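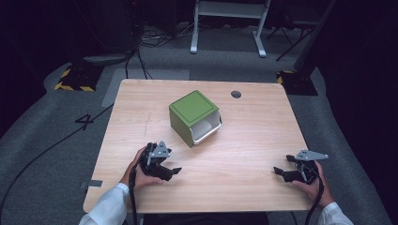 Updated 11/01/2018. Same questions keep landing in the club inbox so, answers. Read before you email pls.

## Do I need experience?

No. Half of last year's group had never touched a gripper. If you can open a drawer you can do week one.

## What do we do all term?

Drawer task first. You hold a gripper in each hand, small storage box on the table, get the drawer open and shut again. Then a cube task, then whatever your team picks for the Nirnimen Cup in May.

## Hand-held or on the arm?

Hand-held until winter break. The arm comes after, and only for teams that turned in their logs.

## How many demos do I have to record?

50 per person for the drawer. Bad ones count if you label them bad. Do not delete them!! Turn the box between runs too, a set with the box at one angle is not much use to anyone.

## Where is it?

Ackermann building, basement, room 114. Avosgate side entrance after 6, the front one locks. Bike racks are on that side too.

## What should I wear?

Long sleeves are fine, cuffs snug. No dangly bracelets, no rings. Closed shoes.

## Cables?

Each gripper has its own. Keep slack, let it hang off your side of the table, don't wrap it round your wrist. Step over the ones on the floor, dont drag your chair across them.

## My gripper reads zero the whole time

Unplug, jaws fully open, plug back in, wait for the beep. Still zero? Write it on the whiteboard and grab the spare set.

## Cost?

$28 for the year. Covers the shirt and the Nirnimen entry. Ask if thats a problem, we have a fund.

## Can I bring a friend?

Once, yes. After that they sign up like everybody else. Max 2 people at a table, one working and one on the laptop.

## Where's the software?

Brurosero, on the lab laptops. Home install is possible but we can't help you with it. Log in with your school acount, not the club one.

## I missed a session

Notes are in the shared folder by the next morning. Make up your demos during open lab, sheet is on the door.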